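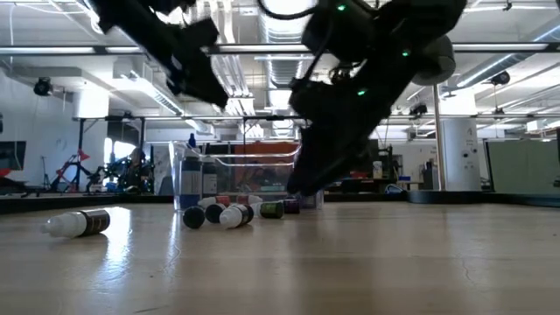 The sorting bench at Clerkach, with both arms over the table and small bottles waiting beside the bin.

The bottle task was supposed to be the easy one. Students in the automation course at Clerkach get it in September, and Safta Zamfir, who runs the course, used to allow two weeks for it. She now allows the whole term.

The job fits on one line of the handout: pick up the small bottles from the table and put them in the clear bin. The students work in teams of 3. Each team has one evening a week on the bench and spends the rest of its time going through logs.

"They come in wanting to do something dramatic," Zamfir says. "Then they meet a bottle lying on its side."

A bottle on its side can roll. Its cap points in any direction, and a grip that holds the body well may slip at the nozzle. When several bottles lie close together, the fingers have to go between two of them without pushing the rest away. The bin adds its own trouble. Clear plastic confuses the vision software, which sometimes places the rim too low, and the early runs included a lot of knocked rims.

Teams choose their own names. Last term's were Grateo, Arriaga and Hitadora, and they went about the work differently. Grateo wrote rules by hand, with a separate approach for each angle a bottle might lie at. Arriaga recorded people steering the arms through the task and trained a model on the recordings. They had collected almost 90 runs before they noticed that all of them began with the bottles in the same spots, so they started over.

Hitadora spent its first month on lighting. The tabletop is glossy, and daylight leaves streaks on it that the software kept reading as edges. The team tried evening sessions first, then wrote a filter, and ended up using both.

For the final test, Zamfir lays out 8 bottles herself and gives each team 22 minutes. Dropping a bottle costs a point. Touching the arm costs the run. Grateo cleared the table once in practice but left two bottles behind on the day. Arriaga finished with the best score. Hitadora lost time on a cluster near the rim and placed second.

The course has no prize. Teams hand in their code and a written report, and the next group starts from those files. Zamfir asks for the failed attempts to be included, with dates and settings.

The new term's teams get their first bench time after January 1, 2019. Zamfir is keeping the bottles and the bin, and she plans to add a second bin so the teams have to sort by label color.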